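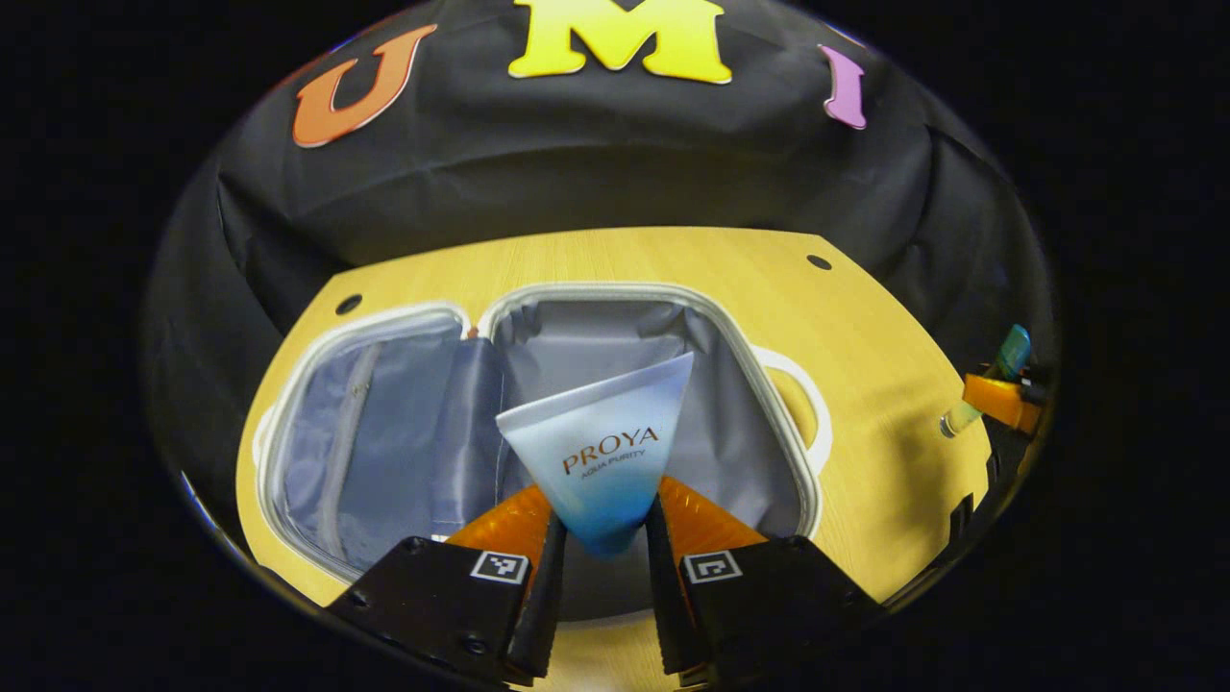

Magdy El Fassi holds that a gripper should be judged by what it does to a tube of face cream, and that everything else in the brochure is decoration. The Vumura is sold with this test in mind.

The Vumura is a two-fingered hand-held gripper kit from the firm Amrani, meant for collecting demonstrations of small domestic jobs, chiefly packing. Its ribbed orange pads are soft and bend around what they hold, so a squeezable tube can be carried over an open suitcase by its narrower end. Black strips line the inner edges of the fingers, and each housing bears a square marker by which the software judges how far the hand is open.

The kit comes with 3 spare pairs of pads. Amrani rates a pair at 1000 grasps — a figure the manual gives twice, in different sizes of type.

Reception

Sanaa Abou Zeid, reviewing the kit for the Skekirby newsletter, recorded 102 packing runs and praised the grip on soft goods. She was cooler about the manual, which devotes 10 pages to unpacking the box and one to packing anything else.

A lighter version, the Vurkdale, was announced in December. It has no price yet.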